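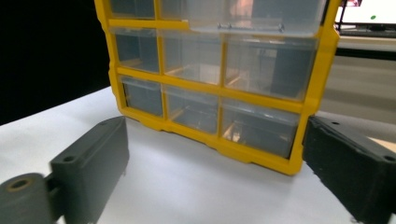
Small drawers, clear rules

Reading time: 2 minutes

When Ebise Mekonnen came to Zolteck, every person in the recording room had an own way to open a drawer. One pulled slowly and let go. Another pulled, pushed back a little and pulled again. All of them were right in some sense, and the data was a mess.

She wrote a rule sheet of 4 pages, and it is now used also by the team at Stastura. It begins before the gripper moves at all. The cabinet must stand on a plain table top, with both fingers in view, and the operator must be able to say aloud which drawer will be opened. "If you can't say it, you don't start," Mekonnen tells me. The word "middle" is forbidden when there is more than one row.

Clear plastic is the hard case. It takes reflections from everything near it, and an empty drawer can look as if something lies inside. The sheet asks the labeller to mark such a drawer "unsure" and to go on. Guessing is counted as an error, even when the guess is correct.

In December the two teams checked 1,324 recordings against the sheet. They kept 1,056. Ka-ming Leung, who led the check, expected complaints about the lost hours, and he received them. Most of the rejected recordings had the same fault: the finger touched the outer body of the cabinet before it touched the drawer, and the operator did not write it down. Contact itself is allowed. Silence about it is not allowed.

There is also a rule on rest. After 30 minutes the operator puts the tool down and another person takes it. Leung wanted a longer turn, Mekonnen a shorter one, and they still discuss it. The next version of the sheet will treat drawers with wire handles separately from those without.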